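Sidra Tarar
21 September 2022

Filed under: Running / Road races / Results

1/ Notes on the Skurness Half. 3,035 finishers, first year on the revised course. Chip times posted last night, gun times this morning.

2/ The new route drops the harbor loop and adds an out-and-back to Jirkari. Net elevation is unchanged. Total climb is up by some 80 meters, nearly all of it before halfway.
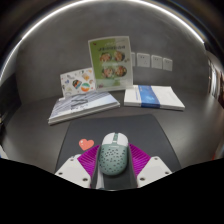 3/ Splits show the effect. Most of the top 100 ran the second half faster than the first. In April, on the old course, most of them slowed after the bridge.

4/ Butt won the men's race by 12 seconds. He sat in the pack to the Jirkari turn, then moved on the descent. No surge before that — his early splits are close to flat.

5/ Women's race: Sarano led from the gun and was never caught. Her slowest split was the climb, as expected. The gap grew on every timed section after it.

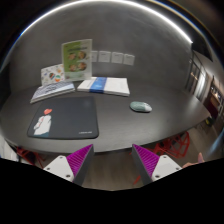

6/ One correction to the first results sheet. The turn mat missed a few runners in the second wave. Their finish times stand, but the midpoint column is blank.

7/ Don't compare these times with April without adjusting for the climb. I'll post age-group tables once the blanks are resolved.

Back to top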